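Plolberg Group, Mixed-Object Grasping Project
Minutes of the March progress meeting

Present: Man-sik Son (chair), Irfan Sopacua (minutes), members of the Nijs and Hullska teams
The meeting opened at 10:00.

1. Minutes of the previous meeting
Approved with one correction to the spelling of Plutness.

2. Grasp ranking results
Mr. Sopacua reported on the comparison between the old ranking method and the Nijs ranker. Each was given 210 attempts on the same object sets. The share of successful picks rose from 47 to 80 percent. Most remaining failures involved soft items lying flat on the bottom of the bin. Mr. Son asked that failures be listed by object type in the written report.

The members reviewed the bin setup. Soft and rigid items, among them a black drawstring pouch and a tape dispenser, are placed together in the grey bin, and the arm reaches in from one side.

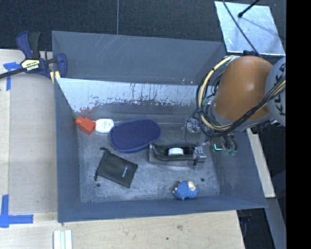 3. Bin surface
The Hullska team noted that reflections from the worn metal may affect depth readings. It was agreed to repeat part of the test with a matte liner. Action: Hullska team.

4. Data release
The group plans to share up to 800 labeled attempts with Plutness. Mr. Son will review the terms before anything is sent. Action: Mr. Son.

5. Other business
None.

The meeting closed at 11:15.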